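Trerndale Shared Workshop
Tips / Grippers and hand tools

Hand-held grippers for cloth: build and handling notes

These notes apply to the two-finger hand unit with yellow fingers and a black body. Most of them carry over to any parallel gripper that has to pick up thin, flat material. Bench work first, then bed work. Do not skip the bench.
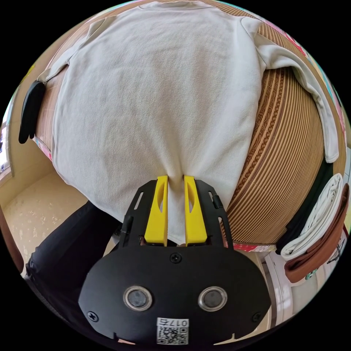

Posted by Ayten Kahraman in Tips, September
Filed under: grippers, fabric, calibration

Gripping a hem

Approach a hem from the open side with the fingers flat to the surface. Close slowly until the teeth on the inner edges catch, then stop. A knit shirt needs far less closing force than a woven one, and overclosing leaves tooth marks. Lay the garment face-down with the sleeves spread before the first pick. Creases running up from the grip point are normal under light tension. If the whole garment slides, reduce the pull before increasing the grip.

Finger fit

Print fingers flat, 30 percent infill, teeth facing up. Remove stringing from the oval window with a deburring tool. Check that the two tips meet along the full toothed edge by closing them on a strip of receipt paper and pulling. The paper should tear before it slips. If it slips at the tip only, shim the base of one finger with a single layer of tape.

Body screws

Tighten in rotation, a quarter turn at a time. Stop when the plate seats. The Lemetix kit body cracks at the lower screw bosses if one side is pulled down first. Recheck after 60 cycles on a new build.

Work surface

A bed is a poor bench but a realistic one. The mattress gives under the fingertips, so set the approach height by touch. A woven mat on top is firmer than a quilt, but the teeth will catch in the weave if the tips drag. Lift clear before moving sideways.
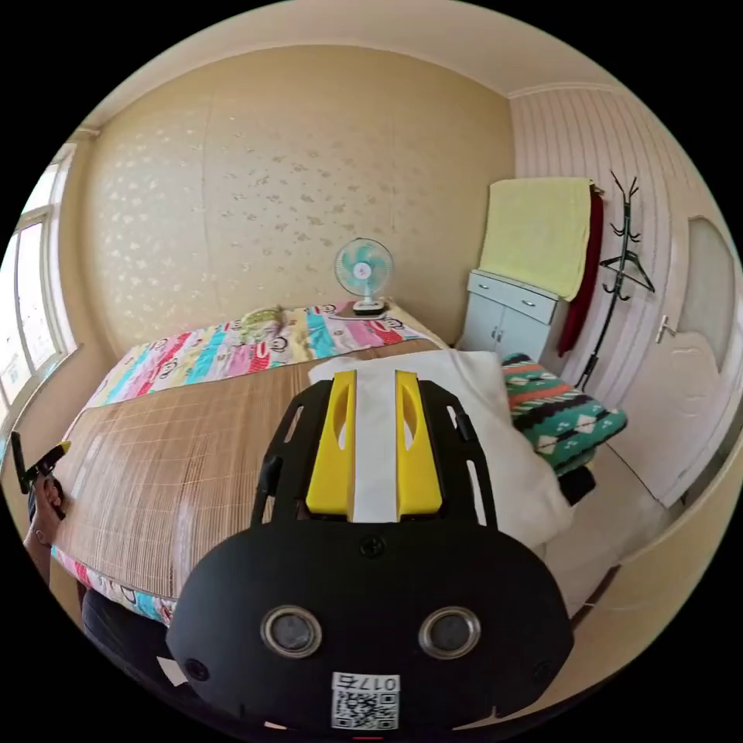
Move pillows and folded blankets out of the path before a run, or include them from the start. Changing the layout halfway makes the log useless for comparison. Daylight from one side also shifts during a long session. Record the start time and keep runs under 26 minutes.

Cleaning

Lint packs into the teeth. Dry toothbrush, no solvent. Wipe the round windows on the body with a lens cloth, never with the garment in hand.

Logging

The Cosach sheet has one row per pick: garment, grip point, result. Enter failed picks too. Our current sheet stands at 466 rows and the hem picks are the only ones worth plotting so far. Collars still need a wider opening than the stock stop allows. The Ó Néill stop fits after filing the slot, and the drawing is in the bench folder.

Bench is free Sunday after 2 p.m.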